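Plurnus (lander proposal)

By Elias Sabbagh
April 19, 2022

Plurnus is a proposed small lander for the Moon's south polar region, put forward by the Clilero group as a low-cost way to look for water ice in shadowed ground. It has not been built. Most of what is written about it comes from the group's own papers, and readers should weigh the claims below with that in mind.

Background

The idea grew out of Mokska, an earlier study for an orbiter that was dropped before it reached a design review. Mokska was meant to map surface temperatures from a low polar orbit. When money for it ran out, parts of the work, mainly the power system and the radio, were carried over to a lander. Clilero describes this as a planned next step. The Mokska papers never mention a lander, so the word "planned" is doing a lot of work.

Design

The lander is listed at 209 kilograms without fuel. It would carry a short drill, a heat probe and a small spectrometer named Slanina. The drill is supposed to reach a depth of 88 centimeters in frozen soil, using less power than a household toaster. No test in frozen soil at that depth has been published. The one drill report available covers dry sand at room temperature – an easier job by a wide margin.

Slanina is the best-documented part of the project. It heats a pinch of soil in a closed cup and reads the gases that come off. The method is old and well understood. Whether the cup will seal properly when its rim is coated in lunar dust is a different question, and the papers give it two sentences.

Landing accuracy

Early versions of the proposal gave a landing zone 700 meters across. A revision the following September cut this to 400 meters, with no change to the cameras, the engines or the landing software. The revision cites "improved modeling" but leaves out the model. For a site ringed by steep slopes, the difference matters a good deal.
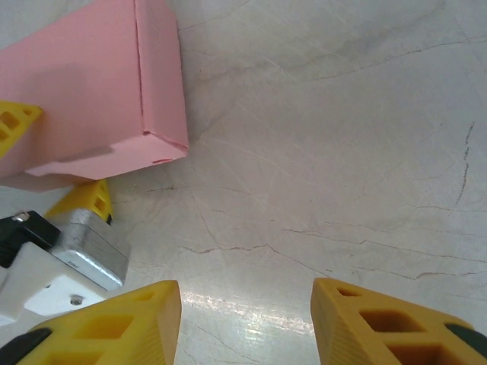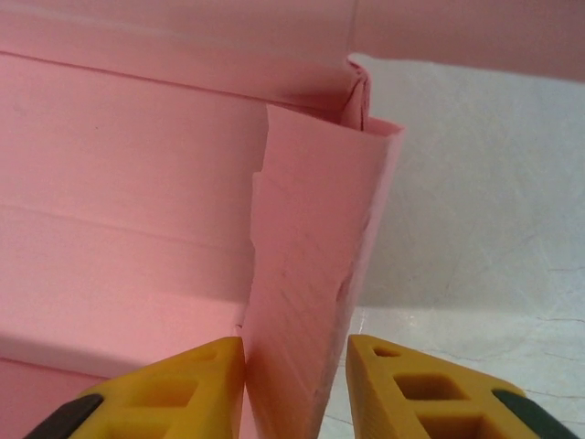

Pink material with a fold or bend in it.

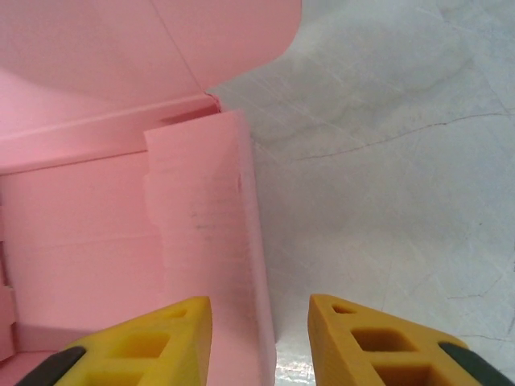
Cost and schedule

Clilero has given no full price. Its summary leaves out the launch, the ground stations and the staff needed to run the lander once it is down, so any comparison with other missions is close to useless. The schedule allows one year for all testing. Small landers have often needed longer, and several have still been lost.

Supporters say that a cheap mission can afford to fail. That may be so, but Plurnus has yet to show that it is cheap. Its published goals have also grown with each version – the heat probe was added last – while the listed mass has stayed the same.

Related articles
Mokska (orbiter study)
Slanina (spectrometer)
Lunar ice
Permanently shadowed crater
Sample heating methods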